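Stovthorpe社区实验室换新架子了，橙色的真的很好找

我们Stovthorpe这边的社区实验室这个月终于把试管架的事情定下来了，我作为一个在这里混了挺久的老会员，忍不住要来写几句。说起来不是什么大新闻，镇上的报纸肯定不会登，可是对每周都要过来做点小实验的人来说，架子这东西天天要摸，换一批的影响比换一台离心机还大（离心机我一个月也就用一两次吧）。

先交代一下背景。实验室在Ovside路的老邮局后面，进门左手是水池，再往里走是培养箱和几张桌子。去年冬天清点的时候，大家发现能用的试管架凑来凑去就那么几个，有的是别的学校淘汰下来的，有的孔口变了形，试管放进去晃来晃去，有的根本塞不进去。我自己就吃过亏，有一回做菜叶色素的提取，四支试管放在一个老架子上，转身去拿滤纸，回来其中一支已经歪到隔壁的孔里去了，标签也蹭花了，最后只好全部重来。那天我在门口的本子上写了很长一段牢骚，字写得很大。

后来的事情就比较顺利了。Sutherland基金那边有一笔小额的设备款，总共900镑，专门给社区里的动手类场所用，我们申请下来了。钱不多，要买的东西却不少：移液器的枪头、两盒护目镜、一把新的洗瓶刷，再加上试管和架子。架子到底买哪种，群里吵了好几天。一派坚持要金属的，说结实，能进高温锅，用十年都不会坏；另一派喜欢塑料的，轻，便宜，颜色还鲜艳。我一开始是站金属那边的，理由很简单，我小时候学校里用的就是金属架子，看着就觉得正规。

最后的办法是两种都买，先用一阵子再说。于是5月里的几个下午，桌上就一直铺着那块白板子，金属架子和塑料架子并排放着，谁来了谁试，把试管一支一支往里插，再一支一支拿出来，看哪个顺手。

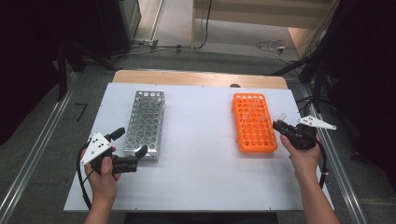
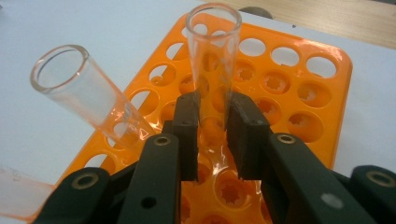
橙色塑料架，配透明试管

我原来以为这种比较没什么可讲的，插试管嘛，对准了放下去就好了。结果一试才知道讲究还挺多！首先是颜色。银色的金属架子在灯光底下会反光，孔又密，眼睛盯久了有点花，我数到第三排就会数错。橙色的架子就没有这个毛病，孔的边缘看得很清楚，试管往哪里放一眼就知道。不过透明的试管放进橙色架子以后，管壁本身反倒不太显眼，里面要是没有装带颜色的液体，远远看过去还以为是空架子。有位会员建议以后在管口贴一小圈彩色胶带，我觉得挺好，已经从家里带了一卷蓝色的过来，就放在窗台上的铁盒里，大家随便用。

然后是重量。金属架子沉，放在桌上稳稳当当，胳膊肘不小心碰一下也不会跑。塑料的轻得多，端起来走到水池边很轻松，可要是只在一头插了试管，拿的时候就得留神，手要托在底下，别只捏着一个角。我们把这一条写进了新的使用说明里，贴在水池上方，字号调到最大，戴着护目镜也看得清。

还有就是清洗。这个我个人最关心，毕竟轮值表上我的名字出现得特别勤快。金属架子侧面也全是小孔，好看是好看，可一旦有东西洒进去，得拿细刷子慢慢伺候，洗完还要倒过来晾。塑料架子冲一冲，甩两下，搁在沥水架上就行了。到了第二个星期，我已经悄悄地叛变到橙色那一派了，群里还有人翻出我以前的发言来笑我，笑就笑吧。

试用结束以后，大家投了一次票，参加的有23个人。结果是以后平时练习和青少年班统一用橙色塑料架，需要进高温锅消毒的活儿用金属架，金属架单独收在培养箱旁边的柜子里，用之前在本子上登记一下就行。这个安排我觉得挺合理的，两边都没有白买。旧架子里还能用的留了几个放铅笔和棉签，孔口变形的都送去回收了，包括害我重做色素实验的那一个（走之前我还特意看了它一眼）。

试管这次也一起补了货，一共100支，是从Zovetti那里订的。到货那天我正好在，箱子拆开，一层一层的纸垫着，没有碎的。我们按老规矩先洗一遍再上架，洗的时候水开得小一点，管口别磕到水龙头，尤其是下午人多的时候，几个人挤在一个水池前面，叮叮当当的听着就心慌。要是发现管口有缺口，哪怕只有一点点，也请直接放进碎玻璃桶，千万别心疼。上次有人舍不得扔，放回了架子上，下一个拿的人手指就划了一道口子，贴了好几天创可贴。

顺便说一下往架子里放试管的手法，新来的朋友问得最多。我的习惯是拿住试管靠上的位置，竖直了再往孔里送，碰到底了再松手。斜着往里塞很容易卡在孔边上，一着急一使劲就麻烦了。取的时候也一样，先往上提，完全离开架子再转方向。刚开始可以慢一点，拿空试管练上几轮，手感很快就来了。青少年班里有几个孩子练得比我还稳，尤其是一个戴绿帽衫的小姑娘，一排插完，连响声都没有，我在旁边看得直服气。

下个月的开放时间没有变，还是傍晚六点到九点，想来看看新架子、试试手感的朋友直接过来就行，不用预约，第一次来的在门口签个名，领一副护目镜。长头发的请扎起来，包和外套挂在走廊里，桌面上尽量只留要用的东西。水池那边的轮值表还空着几格，特别是月底那几天，有空的话帮忙填一下，我一个人真的洗不过来啦！

另外，设备款还剩下一点点，够再买一样小东西。目前呼声最高的是一个带盖子的试管刷收纳筒，也有人想要一台计时器，现在那台的按键要按三下才有反应。意见都写在门口的本子上，月底之前写的都算数。我投计时器。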